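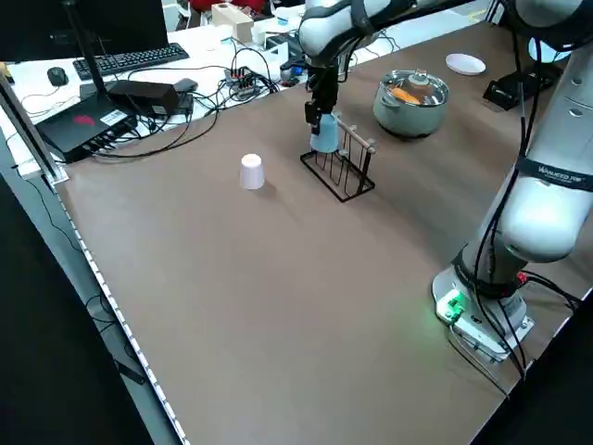
Cup placement at the two-arm station: one arm holds a light blue plastic cup over the wire drying rack.

# Skudum Tabletop Set: Data Card and Equipment Plan

Maintained by the Levitley equipment office. Contact: Birger Björklund.
Last revised 17 March 2018.

## Scope

The set contains 433 recorded episodes of kitchen handling tasks, chiefly cups, plates and covered pots. This card also states what a group should budget for before it builds a matching station.

## Station equipment

- Robot arms: 2, each with its own base and controller
- Table with a matte brown top, and a separate desk for the computer
- Gripper fingers, black, one pair per arm plus one spare pair
- Props: plastic and paper cups, plate, steel pot with glass lid, cup rack with wooden pegs

## Budget notes

Arms are to be ordered as a pair. Lead time under the Holmgren supply agreement was 11 weeks, and orders placed after November fall into the next budget year.

Cabling and power are often left out of first estimates. Groups should reserve a separate line for them — the first Skudum request did not, and had to be amended. Props are inexpensive but wear out; a stock of 40 cups is held for each recording period.

Service contracts are optional in the first year and required after that.

## Use

The recordings may be used for research and teaching within member departments. Requests for outside use go to the equipment office in writing.

## Comments

**mhalloran**: Does the cup stock include the paper ones? Ours crush quickly.

**B. Björklund**: It does. Please order them under props, not office supplies.

**tessk**: The link to the amended request is broken for me.

## Related items

- Skesa Station: Floor Plan and Power Requirements
- Gripper Finger Replacement Schedule
- Holmgren Supply Agreement: Ordering Procedure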